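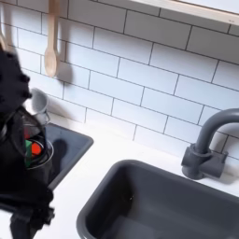
White subway tile with dark gray grout lines.

Search this site Enter keywords

Grout joints fail at the corners first, according to Aroha Paewai, who has inspected tile work for Trevaskis for eight years. "Movement collects where two planes meet," she said. "Cement grout has no give there. Use sealant."

Her file holds 3,625 inspections. On dark grout the usual complaint is uneven color, which she puts down to excess mixing water. "Measure it. Then let it stand before you remix."

Last updated October
Contact | Copyright Trevaskis | Back to top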